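# Ticket 208: Kekano sync drops recipe edits made on the second tablet

Opened by Homa Kiani. Status has been changed to "resolved" twice by the vendor and back to "open" twice by me. 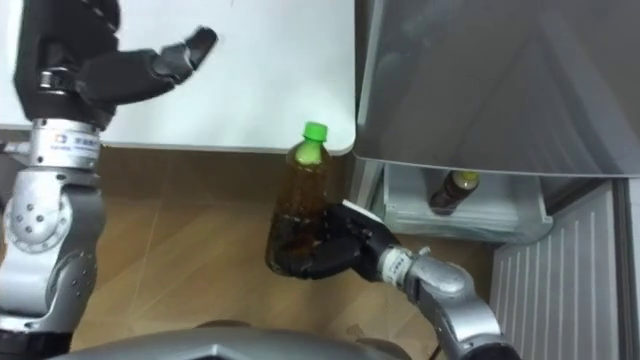 The short version is that two tablets share one Kekano recipe book, and edits made on the second one vanish overnight. The vendor says this is a network problem. I don't believe it, and the rest of this ticket is why.

**Setup**

- Kekano on both tablets, same account, same version
- Tablet A lives by the stove, tablet B goes wherever Fereshteh goes
- Router is a Karabulut, two years old, firmware current
- 156 recipes in the book, most of them typed in by hand from index cards

**What happens**

Fereshteh edits a recipe on B. The edit shows up on A within a few seconds, so sync plainly works at that point. Next morning the old text is back on both tablets. No conflict notice, no "restored version" banner, nothing in the history tab except the original save. The lamb stew has now been corrected 3 times and it still calls for a tablespoon of salt per serving.

Edits made on A have never gone missing.

---

**August 13, 2026, Homa**

First reply from Kekano support (Mizanur Karunaratne). He asks us to:

1. Restart both tablets
2. Sign out and back in
3. Move tablet B closer to the router

Did all of it. Moving B closer is a strange thing to ask when the edit demonstrably reaches the other tablet, but I put it right on top of the router so we can't be told we skipped a step. Edited the flatbread recipe on B at bedtime. Gone by breakfast.

**Next day, Homa**

Support marked the ticket resolved. Reopened it. Asked what exactly had been resolved. The answer was that "a fix has been applied to your account." I asked what the fix was and got the same sentence again with my name in front of it.

Edited flatbread on B again. Gone again.

**Two days later, Shahram**

Homa asked me to look since I set up the router. Things I tried:

- Left both tablets on a phone hotspot overnight, router unplugged. Edit lost. So much for the Karabulut.
- Left A powered off overnight, B on. Edit **kept**.
- Turned A on again the next evening and left both running. Edit lost by morning.

Whatever is doing this, it needs A to be awake at night. I looked through A's settings and found "Nightly backup" switched on under Storage. It's off on B. The help page says the backup "protects your recipes while you sleep" and doesn't say which direction anything gets copied.

My guess is that A takes its backup, then pushes it back up as if it were the newest copy. It's a guess. I can't see their server. But if that's right, A must be backing up an old cache and not what's on its own screen, or it would have had Fereshteh's edit in it already.

**Same evening, Shahram**

Turned nightly backup off on A. Both tablets on, router back in service. Edited flatbread and stew on B.

**Morning after, Homa**

Both edits still there. I'm not calling it fixed after one night. These things have behaved for one night before, in my experience, and then gone straight back to normal.

**Reply from Mizanur Karunaratne, Kekano**

> Thank you for the update. We are glad the issue was resolved by improving your network connection. Backup is a recommended feature and we suggest turning it back on.

Ticket marked resolved.

**Homa**

Reopened. The network connection was not improved. It's the same router in the same spot with the same cable. Please read Shahram's notes, in particular the hotspot test.

Turned backup on again as suggested, so there would be a fair comparison. Edits from B gone the next morning. Turned it off. That was 8 nights ago and every edit has held, including one Fereshteh made and then undid.

**Sølve Sæther (Kekano, second tier)**

> I can reproduce this on two test tablets if one was restored from an older export before backup was enabled. Was tablet A restored at any point?

**Homa**

Yes. We moved everything over from Pidar last October using your import tool, on tablet A. I'd have mentioned it in the first message if the form had asked anything other than how many bars of signal we had.

**Sølve Sæther**

> That fits. The backup job reads from the imported file instead of the live book. Please leave backup off until the next release. I don't have a date for it.

**Homa**

Leaving it off. In the meantime I export by hand to a folder on the laptop, with the date in the file name. Keeping this ticket open until the release is out and has gone a full week with backup on and nothing lost. Please don't resolve it before then.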